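## 読者のみなさんへ:『Lenz』の新装版と、八月の読書会のこと

暑い日が続きますが、みなさんお元気でしょうか。こちらは冷房の効きが悪く、編集机の上で扇風機を二台まわしながらこれを書いています。今月はゲームとコミックの境目にあるような本の話を、少し長めにさせてください(いつも長いですね、すみません)。

古い読者の方なら『Lenz』という題名を覚えていらっしゃるかもしれません。灯台守の見習いが、霧の中で島から島へ荷物を届けていくだけの、とても静かなアドベンチャーゲームでした。作ったのはIltellという小さな工房で、脚本がDirk Rotheさん、絵がMareike Kramerさん。当時の箱には薄い冊子が一冊入っていて、ゲームが始まる前の晩のできごとが短い漫画になっていました。わたしはゲーム本体よりもこの冊子が好きで、角が丸くなるまで読み返したものです。

その冊子が、この夏、きちんとした一冊の本になって戻ってきます。版元はTimov。描き下ろしの章が3つ加わり、初版は3000部だそうです。Kramerさんは昔の原画をそのまま使うつもりでいたのに、机に並べてみたら線がどうしても気になってしまい、結局ほとんどのページに手を入れたとのこと。予定より時間がかかったのはそのせいだと、笑いながら教えてくださいました。

見本刷りを読ませていただきましたが、まず紙がいいです。少しざらっとした手ざわりで、霧の場面の灰色がふんわりと沈んで見えます。前の冊子ではつぶれていた窓の桟や、ロープの結び目まで読み取れるようになりました。それから、台詞が減りました! 昔は見習いがわりとよくしゃべる子だったのですが、新しい版では黙って荷物を抱えているコマが増えていて、そのぶん表情がよく伝わってきます。

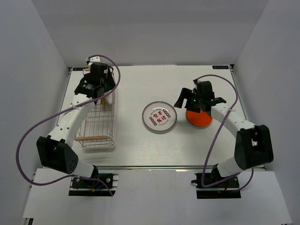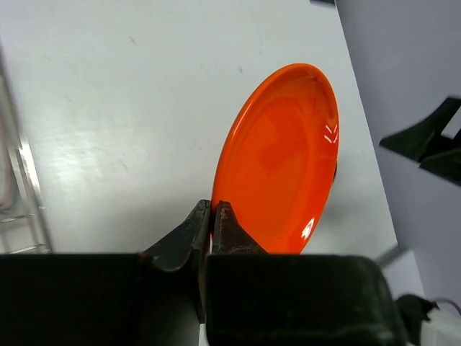
描き下ろしのうち、わたしがいちばん気に入っているのは二番目の章です。嵐の翌朝、見習いと老いた灯台守が食堂を片づける、ただそれだけのお話で、事件らしい事件は何も起こりません。ところが読み終えるとしばらく本を閉じたくなくなるのです。本編はほとんど灰色と青だけで刷られているのに、この章にだけ一色、橙が入ります。灯台守が見習いに手渡すお皿の色で、写真のお皿のように鮮やかな、つやのある橙色をしています。ページをめくってその色が目に入ったとき、思わず声が出てしまいました。ゲームを最後まで遊んだ方は、終盤に出てくる灯台の明かりを思い出されるのではないでしょうか。あの明かりの色がどこから来たのか、長年の謎だったところに、そっと答えが置かれたような気がしています。Rotheさんによれば、この場面はゲームを作っていたころから頭の中にあったのに、どうしても入れる場所が見つからなかったのだそうです。

少しだけ不満も書いておきます。巻末の地図が小さいのです。島の名前が細い書体で詰めこまれていて、わたしの目では虫眼鏡が要りました。それと、三番目の章は登場人物が急に増えるので、ゲームを知らない方は戸惑うかもしれません。訳を担当されたSieglinde Buschmannさんが最後に短い人物紹介を付けてくださっているので、そちらを先に読んでしまうのもひとつの手です。

さて、読書会のお知らせです。八月の会ではこの『Lenz』を取り上げます。場所はいつもの集会室の二階、開場は午後二時。参加費はお茶代こみで500円です。Comfort Mensahさんが、もとのゲームが動く古い機械をお持ちくださるそうなので、はじめての方もぜひ霧の海で迷ってみてください。操作は三つのボタンを覚えれば足ります。本がまだお手元に届いていない方には、会場に読み回し用の見本を置いておきます。付せんや書きこみはご遠慮くださいね。

前回の『Drukden』の会の資料は、少し残部があります。Birgit Teuberさんが年表を丁寧に作り直してくださったもので、送料こみで620円。ゲーム版と漫画版で主人公の年齢が食い違う件についても、二ページを使ってまとめてあります。ご希望の方はこのお便りに返信で、お名前と部数をお知らせください。

次号では、途中で止まってしまった連載やシリーズについて、みなさんの思い出を募ります。続きを待っているもの、もうあきらめたもの、自分で続きを書いてしまったもの、どれでもかまいません。長いお便りも歓迎です。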